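24th March. Second day with the tidy-up robot 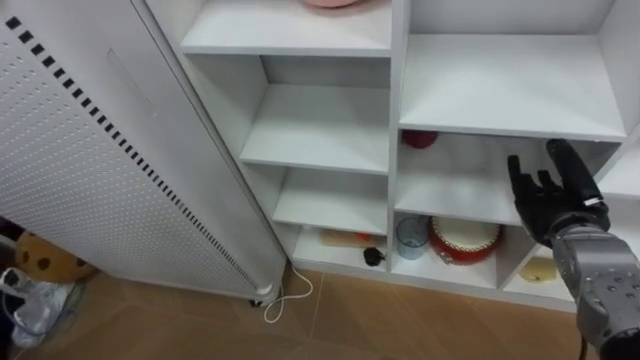

The Melano at the shelves, hand up, drum-shaped container and plastic cup still to be dealt with.

The trial package from Harkumum is 800 dollars for the month, arm, hand and software, plus a phone line with Do-yoon Joo on the end of it. Do-yoon is patient and never laughs at me, though I gave him plenty of chances this morning when I spent an hour on the setup menu and switched everything into Korean.

The brochure says it can recognize more than 100 household objects. I would love to see the list. So far it is very good on cups and has strong feelings about the drum, which it approached, considered, and backed away from like a guest offered a second helping of my casserole. Error 611, "object uncertain." I know the feeling.

I asked Do-yoon if I should clear the cables off the floor. He said that would be ideal. I said I was paying for a thing that tidies so I wouldn't have to tidy. Long pause on the line.

Randico does a cheaper one with a plain two-finger grip, and my sister swears by her Akanda, but she swears by most things she paid too much for. I do like the fingers on this one. They're slow, and a bit theatrical.

Must decide by July if I want to buy. Tomorrow, the pink bowl. I've moved the good ones to the kitchen.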